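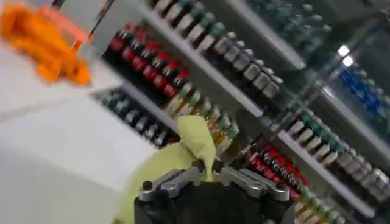
Chapter 4
Showing the Robot What You Mean

In Chapter 3 we wrote programs, and the robot did exactly what they said, which for most of the chapter was the problem. This chapter takes up the other old way of getting work out of a machine: do the job in front of it, or through it, keep a record, and let the record stand in for the program. The trade calls this demonstration. Apprentices have put up with it for centuries, usually with worse pay.

By the end of the chapter you should be able to record a usable demonstration by hand guiding and by remote control, say which of the two suits a given job, and look at a folder of recordings and pick out the ones that ought to be thrown away. The last skill is the one you will be paid for.

4.1 A modest job

Suppose the task is to pick up a soft toy from a white table and set it down somewhere else on the same table. You could do this before you could talk. Try writing down how you do it, in enough detail that a stranger with no sense of touch could follow, and you will want to lie down by the second page.

Where do you grab it? By the middle, unless it is flopped over, in which case by whatever is sticking up. How hard? Hard enough. When do you let go? When it is down. A rigid block has corners and a width, and a program can be given both. A plush toy has a width only until you squeeze it, and after that it has a different one. Pick it up by one end and the rest goes wherever gravity and the stuffing agree to put it, often straight across the view of the wrist camera.

Demonstration lets us skip the essay. The operator picks up the toy, and the log keeps the joint angles, the gripper opening and the camera images, all stamped with the time. Nothing in the log says "grab it by whatever is sticking up." If the operator does that often enough, in enough different situations, a learning method may find the pattern. It may also find some other pattern, such as "reach left whenever the lights are on," and we will meet a few of these in section 4.6.

4.2 Two ways to hold the reins

Hand guiding. You switch the arm into a mode where the motors carry its own weight, take hold of it near the wrist, and drag it through the job. The arm feels like a shopping cart with opinions. You get a direct sense of where the joints run out of travel, and you can place the fingers with some care. You also get your own forearm in the pictures. A policy trained on those pictures may come to expect a forearm, and will be confused on the day it is sent out to work alone.

Remote control. You stand or sit somewhere else and move a controller, and the arm follows. The controller may be a game pad, a handheld tracker, or a smaller copy of the arm itself, which is then called the leader while the working arm is the follower. Your body stays out of the pictures. The price is that you stop feeling things. Most student rigs send no force back to the hand, so you learn about a collision by seeing it or by hearing someone across the room say "oh."

There is a third choice, in which you carry a gripper around with no arm attached, and we put it off until Chapter 6 because it raises questions about reach that we can't answer yet.

The exercises in this book assume a leader and follower pair. If your lab has the Skelstead arm, use the settings in Appendix B. If it has the older Skoltstead, use them too, but halve the speed limit and keep your coffee on another table. The two names are a source of misery to purchasing departments and we can do nothing about it.

4.3 What goes into an episode

One demonstration, start to finish, is called an episode. It begins when you press record and ends when you press stop, and beginners are bad at both. They press record and then think about what to do. They finish the job and then admire it. The result is a recording with a long stare at each end, and a robot trained on it learns to stare.

For the exercises, an episode should contain:

The arm in its start pose, for no longer than it takes you to breathe out.
The task, done once.
The arm clear of the object, with the fingers open.
Nothing else.

Record at 30 frames per second unless your instructor tells you otherwise. Cap each episode at 60 seconds. If you can't move a soft toy across a table in that time, stop, practice without recording, and come back.

Keep one wrist camera and one fixed camera running. The wrist camera has the best seat in the house for the grasp itself, and a terrible one for everything else. It tips and swings with the arm, so the far side of the room goes by at a slant, furniture and all, and anything on the table can smear when the wrist turns quickly. This is what the policy has to work with. Before you blame it for missing something, watch an episode through the wrist camera alone and see whether you could have done any better.

4.4 A worked case

Jenő Farkas, whose lab notes we have borrowed throughout this part of the book, spent one July collecting demonstrations of a job much like ours. He finished with 3,803 episodes and a sore thumb. The first model trained on them hovered over the toy, lowered itself politely, and closed its fingers on air just above the fabric.

He went looking in the data. His entry for 06/11/2020 reads, in full:

"Watched 62 episodes at half speed. In nearly all of them I start closing before I get there. I must be timing it by habit. The robot copied the habit and left out the arriving."

A human operator closes early and keeps moving down, and the two motions meet at the toy. The model had picked up the closing well enough but was slower on the way down, so the meeting never took place. Farkas recorded a new batch in which he came to a full stop before closing. He complained that it felt like driving with his grandmother in the back seat. The new model picked up the toy on most tries, and he moved on to the problem of putting it down, where he had a different bad habit.

Two points to take from this case. The fault was visible in the recordings before any training was done, to anyone willing to sit and watch them. And it was invisible to the person who put it there, who had watched himself do it all month.

4.5 Smooth is overrated

Students like a graceful demonstration. Abeysekara's rule, which you will hear in any lab that has employed one of her students, is that a demonstration should be boring enough for a second person to predict. If there are two sensible ways around an obstacle, choose one and stay with it. A learner shown both may split the difference and go through the obstacle.

Boring does not mean identical. Move the toy between episodes. Turn it around, drop it in a heap, lay it near the edge. Vary the world and keep your own behavior steady. Most first datasets have this backward: the toy goes back on its strip of tape every time, while the operator, who is tired of it, gets creative.

You should also include some recoveries. Start an episode with the fingers in a poor position, then correct and finish. A robot that has only ever seen success has no idea what to do a thumb's width to the left of it. Mark these episodes in the log. The Serklow format has a notes field for this purpose, and it is usually found empty.

Before you go on

Record ten practice episodes with your partner and delete them all. Then swap seats, have your partner watch while you drive, and ask them to say "closing" out loud whenever they think you are about to close the gripper. Write down each time they were wrong. You will need the list in section 4.6.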